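The second pair of Ladus grippers went together this weekend at the shared workshop, and most of the time went into the fingers. Each finger is a chain of black segments on screw caps, and the caps have to be tight enough to stop side play but loose enough that the finger still curls around an edge. I settled on a quarter turn back from snug.

Zdzisław Tokarz printed the first set at 100 percent infill. They were stiff and they cracked at the root. The current set is at 90 and has held up so far.
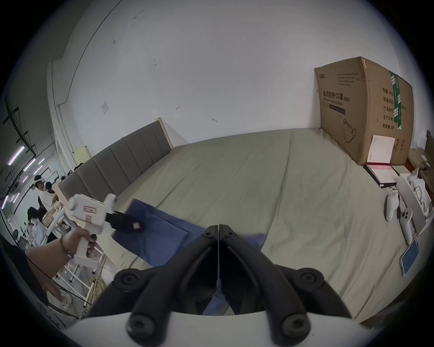 The trigger linkage is still the weak part. Travel at the handle does not map linearly to the opening at the fingertips, so the last few millimeters of closing happen very fast. Thin cloth suffers most from this. I have a new cam drawn up with a flatter profile near the closed end – it needs one more print before I trust it. 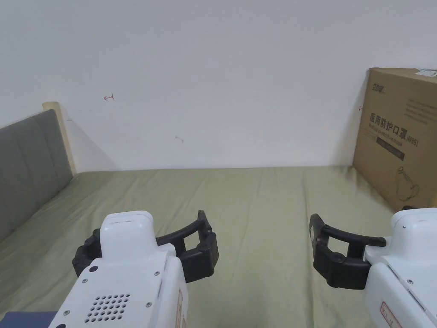

Left and right units now share one calibration file, with an offset for each side. Before that I kept two files and mixed them up twice. The Grarnolus script reads the offsets at startup and refuses to log if either value is missing.

Still open: cable strain relief, a better spring, and a proper zero stop. Eugeniusz Domański has springs left over from a December order and will bring them in next week.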